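4. Preparar y publicar tu primer lote en Sivesau

Aquí es donde yo metí la pata la primera vez, así que ve con calma. Antes de tocar nada, ten a mano el título de la pieza (carta, diario, programa firmado, lo que sea) y tu número de vendedor. El mío es el 3283 y lo tengo apuntado en la tapa de la libreta.

1. Entra en "Mis lotes" y pulsa "Nuevo".
2. Escribe el título, con autor y año. Si el año es dudoso, pon "hacia" delante.
3. Fija el precio de salida. Yo empecé con unos 900 euros por un cuaderno de rodaje y me pasé de optimista.
4. Marca la reserva solo si la quieres de verdad -- luego ya no se puede quitar.

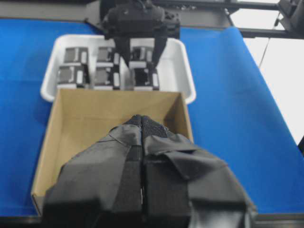
Garnet Desjardins: A mí la reserva me desapareció al guardar el borrador. Tuve que volver a entrar en el paso 4 y pulsar "Confirmar" antes de salir.

Muy cierto, ¡gracias! Lo añado como paso:

5. Pulsa "Confirmar" y después "Guardar", en ese orden.
6. Elige la duración de la subasta. Yo dejo siempre siete días.
7. Decide qué pasa si no hay pujas: "Retirar" o "Compra directa". Con la segunda, el lote sigue a la venta al precio mínimo (así coloqué yo dos cartas que en la sala no quiso nadie).

Nota: el catálogo se cierra 26 horas antes de la subasta. Después solo se corrigen erratas.

Precaución: no envíes el original hasta recibir el justificante de depósito. Yo lo guardo impreso y también en el correo.
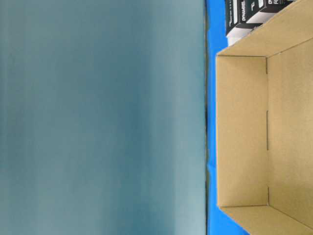 Fig. 2. Superficie lisa azul grisácea.

8. Pulsa "Publicar" y espera el aviso. Si no llega, mira en la carpeta de correo no deseado, que el mío estaba ahí.

Para cobrar, pasa al apartado 5.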